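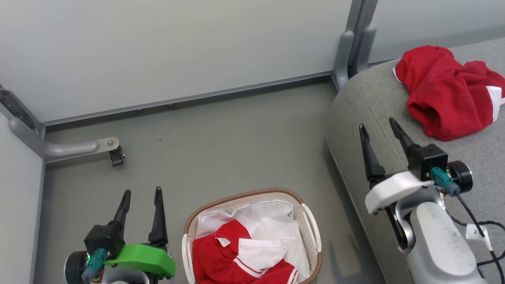 How often should the gripper fingers be checked on a two-arm cell?

At the start of every shift, with the arms powered and holding position and the grippers open. Look for play at the finger root, chipped tips and any screw standing proud of the finger. A finger that moves by hand when the motor is holding is to be reported before the cell runs.

Which cells does this page cover?

The two-arm laundry cells at Halindale and Skondport. The single-arm sorting bench has its own page and uses different fingers, so do not carry settings over from one to the other.

Do the left and right grippers use the same mount?

The mounts are printed parts and the color depends on which spool was loaded at the time. A green mount next to a white one is normal. Check the part number on the underside. The left and right versions are mirrored, and a mount forced onto the wrong side will crack at the inner screw hole, often weeks later.

What does the green light next to the connector mean?

Steady green means the motor has supply voltage. It does not confirm communication. A motor with a bad data line will still show green, so read the bus status on the control PC before swapping anything.

Can I unplug a gripper connector with the power on?

No. Press the stop, switch off the arm supply and wait until the lights go out. The arms will sag when power is removed, so lower them to the rest position first. Pull on the connector body, never on the cable.

How should the gripper cable be routed?

Leave a loop between the connector and the first clip on the arm. The loop should be large enough that the wrist can turn to both end stops without the cable going tight, and small enough that it does not drop below the fingers and catch on fabric. Keep the number tag on the cable. Tags were introduced in July after two cables were swapped during a motor change and both arms had to be retraced end to end.

What is the procedure for replacing a gripper motor?

Lower the arms, power off and disconnect. Remove the fingers first, then the motor from the mount. Fit the new motor and set its bus ID before the fingers go back on, then run the open/close calibration with nothing between the tips. Start a test run only after the calibration file has been saved. Tobiloba Osagie keeps the spare motors and signs them out.

The calibration stops with error 41. What now?

Error 41 is a travel fault. The gripper met resistance before it reached the expected closed position. Usual causes are thread or lint wound around the finger root, or a finger refitted one spline off. Clean, refit and repeat. If the error comes back a second time, stop and call Anca Mihăilă.

And error 81?

Motor temperature. Leave the cell idle with the grippers open until the reading drops. If it returns on the same shift, lower the grip force in the job settings before suspecting the motor. Heavy cotton does not need more force than light cotton – it needs a deeper grasp.

How do I clean the arms?

Use a dry cloth on the arm segments and a soft brush around the motor caps. Scuffs on the gray covers are cosmetic and need no action. Do not use solvent on the printed mounts or spray anything near the connectors.

Where should the basket stand?

On the floor between the arms, within reach of both grippers, with its handles clear of the finger tips at the lowest position. It does not have to be centered. If the basket has been changed for a taller one, rerun the reach check, as the rim height is stored with the job.

Does the head camera need recalibration after a gripper repair?

Only if the head or its bracket was touched. A gripper repair does not affect it. After a full arm swap, run the hand-eye routine in full; it takes 11 poses per arm.

Who do I contact?

Hicham Bennani for Halindale, Fadwa El Idrissi for Skondport. The workshop is on extension 2534. Give the cell name, the side (left or right as the robot sees it) and the error number.

Last revised March 22, 2022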